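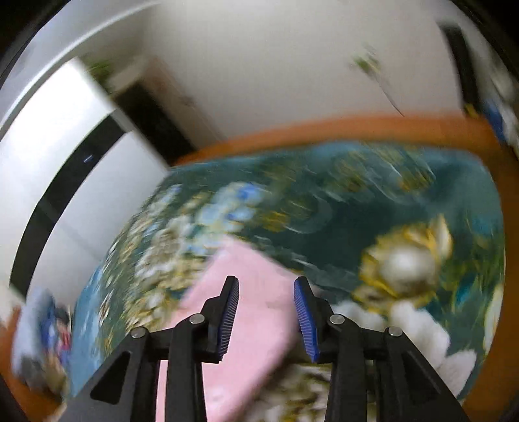

My fleece blanket slides off the bedspread every night and I wake up with one corner of it, wrote a reader in September, and then the rest of you wrote in too. The Nastora inbox now holds 543 messages on the subject of blankets on beds, so it gets its own page.

Why does the blanket slide?

Fleece on top of a smooth bedspread has very little to hold on to. Add a person who turns over and gravity takes care of the rest. Tuck the foot end under the mattress, deep enough that you have to grunt a bit. If you hate tucked feet (a respectable position), lay the blanket crosswise so the long side hangs down evenly on both sides.

Do the blanket and the bedspread have to match?

No. Pink fleece on a dark teal bedspread covered in flowers is fine. Two floral prints are also fine if one has small flowers and the other has big ones. Two big florals will start to argue, but you'll have your eyes closed for most of it.

Where do the plush things go while I'm making the bed?

On a chair. We know they will end up on the bed instead, in the exact spot where the next fold has to go. Moving them from the left side to the right side and back again counts as exercise, though not as tidying.

Can I just fold the blanket on the bed?

Yes, and it's the best place for it. The bed is the only surface in most homes big enough to lay a blanket out flat. The floor is bigger but comes with crumbs. 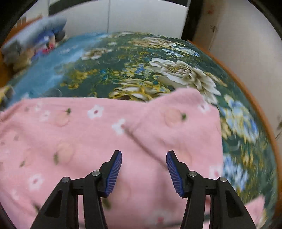 Nastora Home Help, bedding page
Last updated April 1, 2026

How do I fold fleece so it stays folded?

Spread it out with the print facing down. Bring one long side over to meet the other and run your forearm along the crease. Fleece springs back, so press harder than seems polite. Fold in half again the same way, then roll or fold from the short end. Stop before it turns into a ball. If a corner pops up, smooth that corner only. Starting over from the beginning is how people lose a Saturday-sized chunk of their lives to a blanket.

My corners never line up. What am I doing wrong?

Probably nothing. Plenty of fleece isn't cut square. We measured an Irkine throw at 58 inches along one edge, and the opposite edge had its own ideas. Line up the edge that will face out on the shelf and let the others do what they like.

Which side of the fleece is the right side?

On a printed one, the side where the little flowers look crisp. If both sides look the same, you've been spared a decision. Old fleece that has pilled on one side has a right side now even if it didn't before.

How often should I wash it?

Every 2 weeks if it's on the bed every night. Cold water, mild soap, no fabric softener, low heat or a line. Keep it away from towels, which shed, and which fleece collects with real dedication. The Zumeck bedspreads we stock should be washed alone because they fill the drum, and because the fringe on the older ones will tie itself to anything nearby.

Can I iron out a crease?

Please don't. Fleece is mostly polyester and a hot iron will leave a shiny patch in the shape of a hot iron. Hang the blanket over a door overnight. If the crease is still there in the morning, put the blanket on the bed with the crease at the foot end.

What about fluffy toys and pillows with lumps?

Check the tag first. Anything that says surface wash means it. The rest can go in a pillowcase with the end knotted, on gentle, and then needs a long time to dry. Squeeze the thickest part before you put it back on the bed. If it feels cool, give it another day.

Do you sell the Kowalczyk blanket clips?

We did. They hold the blanket very well and also find your ankle in the dark. We have some left in the clearance section for people with thick socks.

Will you answer my question if it isn't here?

Eventually. Use the contact form, which stops at 3000 characters. One of you reached the limit on the subject of pillow shams and sent a part two. We are still reading it.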